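Subject: Re: [vevov-users] Generator types and early return in 'finally'

On Wednesday the maintainer of Vinach wrote:
> I can not reproduce issue 1234 with the current branch. Do you
> have a small script that shows it? Also, which build of Vevov
> do you run? The old ones had a problem with nested generators.

Hello list,

thank you for the quick answer. I run build 3341, compiled from source with the default flags. My first report was not precise, so I try again.

The problem needs a generator which yields inside "try" and has a "return" inside "finally". When the caller stops the loop early, the value from "finally" is given back as if it was a yielded value. With Provurent as the caller I get 5 items from a generator that should give me four. If I remove the "return", the count is correct.

I read the chapter on cleanup in the language manual again, and for me it is not clear if this is a bug or only undefined behavior. The compiler gives no warning. I think it should give one.

My test script has 15 lines and needs no extra modules. I have put it on my page, under the notes for Chaiyaporn.

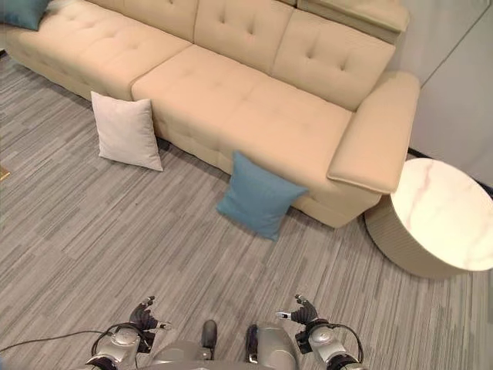 Please run it with the optimizer off at first. With the optimizer on, the result is the same for me, but the stack trace is much shorter and it is hard to see which frame has returned the value.

If you prefer, I can also make a patch for the warning. I would need a hint where the check for "finally" blocks is done in the parser.

Best regards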